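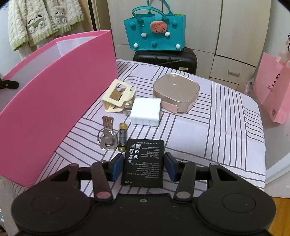

A flat lithium-ion battery between the jaws of the hand-held gripper, keys and an AA cell on the bed. Photo: Nisto

The robot isn't in the room. Doesn't need to be. Nisto, a small lab on the edge of Nolville, collects its training data with a gripper you hold yourself, a camera on it, and whatever the bedroom has lying around. No arm, no cage, no tripod. Pick the thing up, put it down, next.

The method is called Skerberg, after the street. The idea: people are good at grabbing stuff and robots are not, so record people doing it with the robot's own fingers. Camera sees the jaws and the object and the clutter behind. Later a real arm with the same jaws and the same view gets trained on it and, with luck, copies.

Numbers so far. 4000 recordings, from 386 households. Flat things are the worst. Phone batteries, pouches, cards. A key ring is messy but there's always an edge to catch, a battery lying face up on cloth gives the fingers nothing. People solve it without thinking, they tip it, slide it, pinch a corner. The robot tries to go straight down and shoves it into the sheet.

So the team asked for more flat stuff. 200 extra sessions, small objects only, in boxes and on beds. Retrained on a Sunday night, tested the next morning on the Reddy arm. Flat objects went from hopeless to decent. The arm now tips things before it grips, wich it was never told to do.

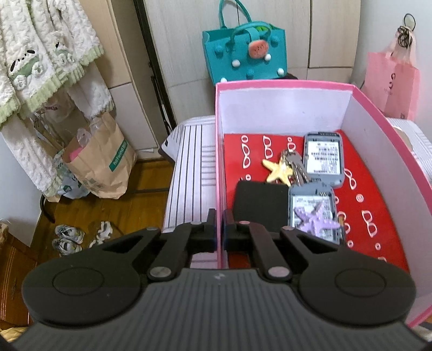
Why not just drive the robot by remote control?
It's slow and it ties up a robot for every person recording. With a hand-held gripper anyone can collect at home, at normal speed, and the arm stays free for testing.

Still plenty wrong with it. Human wrists bend in ways the Reddy arm can't, and those recordings get thrown out. People also move too fast, the picture smears and the software loses track of where the hand is. The fix for now is a note in the kit that says slow down. Most poeple read it after the first session.

Next up are drawers, and 3 new finger pads, one of them softer. The lab wants them out to households by December.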